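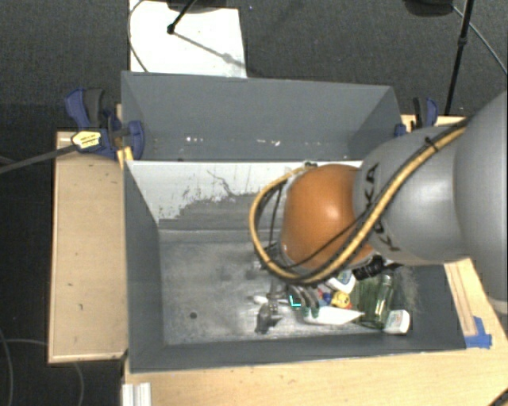
My green fund checkup list, with my comments from this year's round

I run through this list once a year, usually on a Saturday with too much coffee, to see if the "sustainable" funds in my retirement account are still what I thought I was buying. A few readers asked for the filled-in version instead of the blank one, so I've left my answers and my grumbling in. I'm a saver with a spreadsheet and no license to advise anybody, so please don't copy my picks!

The funds I checked: Preltdale Climate Leaders, Zutex Low Carbon Index, and the Mastarthorpe Credit Union green savings certificate (I know, not a fund, but it goes on the list anyway).

PART A. WHAT'S IN IT

1. Full holdings list downloaded, not just the top ten
Preltdale: OK
Zutex: OK
Mastarthorpe: Partial
Comment: Zutex gives you a spreadsheet with 396 companies in it, and bless them, it sorts properly. Preltdale's is a PDF that turns to soup when you paste it. Mastarthorpe only publishes loan categories, and I can live with that for a savings product, but I marked it down a little.

2. Searched for oil, gas, coal and pipeline names
Preltdale: Needs attention
Zutex: OK
Mastarthorpe: OK
Comment: Preltdale holds two pipeline companies. Their rule says a company is out if it earns more than 20 percent of its revenue from digging up or drilling for fossil fuels, and moving the stuff through a pipe doesn't count as either one. So they're following their own rule to the letter. I just don't like the rule.

3. Checked the banks
Preltdale: Needs attention
Zutex: Needs attention
Mastarthorpe: N/A
Comment: I skipped this one for years and I wish I hadn't. A fund can be free of oil companies and still be stuffed with the banks that lend to them. Both funds own big lenders. I went looking for each bank's lending policy and gave up after the third one (they're long, and the good part is always in a footnote). Carrying this over to next time.

4. Compared against last year's list
Preltdale: OK
Zutex: OK
Mastarthorpe: Not done
Comment: Lost last year's Mastarthorpe printout. Save your files, people.

PART B. WHAT THEY PROMISE

5. Exclusion rules written down, with actual numbers
Preltdale: OK
Zutex: OK
Mastarthorpe: Fail
Comment: "We aim to lend responsibly" is a nice sentence and I can't check it. I wrote and asked for the cutoffs. Got a friendly reply with a brochure attached, the same brochure I was asking about.

6. Any rule changes since last time
Preltdale: Needs attention
Zutex: OK
Mastarthorpe: OK
Comment: Preltdale dropped the word "fossil-free" from its summary page sometime before September. The letter about it called this a "clarification." Hmm.

7. Target for cutting emissions, with a halfway goal
Preltdale: OK
Zutex: OK
Mastarthorpe: N/A
Comment: Zutex says its index has to come in 40 percent below the regular market on carbon. Read the small print on whether that covers what customers burn after they buy the product. In this case it doesn't, and for a car maker or an oil refiner that's most of the story.

PART C. HOW THEY VOTE

8. Voting record found
Preltdale: OK
Zutex: OK
Mastarthorpe: N/A
Comment: Preltdale lists 3,699 votes in one long table with no filter. I searched for "climate" and "emissions" and read those rows only. Took me an evening, and my eyes were done by the end of it.

9. Voted for climate proposals more often than against
Preltdale: OK
Zutex: Fail
Mastarthorpe: N/A
Comment: This flipped my whole opinion! Preltdale owns the stuff I don't love but votes against management fairly often. Zutex has the cleaner list and goes along with the board nearly every time. I still don't know which I'd rather have.

PART D. WHAT IT COSTS ME

10. Yearly fee checked against a plain index fund
Preltdale: Needs attention
Zutex: OK
Mastarthorpe: N/A
Comment: Preltdale went up again. Small bump, but it was already the pricey one.

11. Exit charges and early withdrawal penalties
Preltdale: OK
Zutex: OK
Mastarthorpe: OK
Comment: The certificate has a penalty if you pull out early, clearly stated, no surprises.

TO DO BEFORE THE NEXT ROUND

Write to Preltdale about the pipelines, and ask in the same letter about the missing "fossil-free."
Finish the bank lending policies (item 3).
New printout from Mastarthorpe, filed somewhere I can find it.
Keep everything where it is for now, but send new contributions to Zutex until Preltdale answers.

Checked and filled in by: Softić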